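# Sorting bin (household)

A **sorting bin**, or odds bin if you grew up in my part of the world, is a plain open box where things go when they haven't got a proper home yet. I've been keeping this page going on our little home-tidying wiki for a good while now, and I still get told off for making it too chatty, so apologies to anyone who came for a dry definition (you've just had it!).

## Shape and materials

Most people start with whatever's in the shed. Grey is by far the commonest colour, I think simply because it doesn't show the dirt, and a rectangle with sides that slope inwards is the shape I'd always go for. You can tip one up and everything slides down to one end, and empty ones stack without jamming.

The finish takes a battering. Keys, toy cars, brush handles – they all leave their mark, and after a year or two the floor goes cloudy and the coating starts coming off the walls in flakes. I quite like the look, though I wouldn't put wool in a flaky one without a cloth underneath. Some bins have a small hole in the floor, and mine have swallowed more than one earring back that way.

## Pairing

One bin is fine for a drawer's worth of stuff. For a whole room you really want two, one behind the other, so that things start in one and end up in the other. The trouble is that they wander apart as you work, and then something drops down the gap.
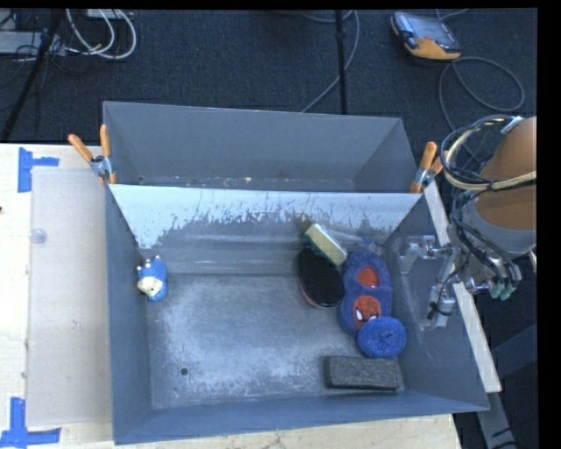 Spring clamps over the two rims cure that completely, and they cost next to nothing. Vojtěch Ševčík, who wrote the first version of this article, swore by bulldog clips, but I find they ping off the moment you lean on the side. Clamps with coloured handles are easier to find again afterwards – orange is great, you'd spot it across a garage.

## What goes in

Oh, anything. A soft toy, a brush, one slipper with its partner goodness knows where. I keep the small things over on one side so they don't vanish under the big ones, and I never fill a bin past halfway. Once it's heaped up you stop sorting and start rummaging.

## Names and local habits

In Toron they call it a *stray box*, and in Ruton it's just "the grey", even when it's green. The Qureshi method (there's a separate page for it) says a bin must be emptied every 4 days, and I've managed that precisely once.

## See also

- Drawer dividers
- Qureshi method
- Sketska shelf
- Single slippers, what to do with

*Last tidied up 28th March. The bit on lids is still missing, and I'm hoping to get it written in April.*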